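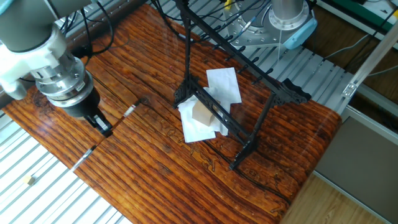
Photo: Eugénie Ferrand

Week 4: stocks and flows

Okay, quick recap before Thursday! Say the town of Remdale has 600 people with jobs (that's our stock). If 100 get hired this month and 89 quit or get laid off, we end up with 611. Easy, right? Now try it with savings: your paycheck is a flow, your bank balance is a stock. I mix these up myself when I'm tired, so always ask "per what?" Per month means flow. Read the Trelley chapter and bring your questions.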